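Why Doesn't a Paper Cup Go Soggy?

Paper and water do not get along. Leave your homework in the rain and you'll see.

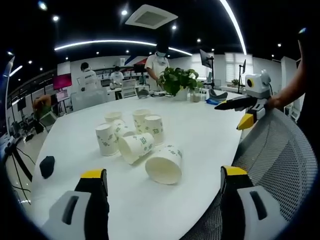
So a cup maker has to cheat a little. The paper gets a very thin coat of plastic or wax on the inside, and the drink never touches the paper at all. Sneaky — but your juice stays put.

Next, look at the top edge of any paper cup. It's rolled over into a tiny tube. The roll makes the cup stiffer, and it's a lot kinder to your lips than a raw paper edge.

The bottom is a separate circle, sealed in place. If that seal fails, your socks will be the first to know.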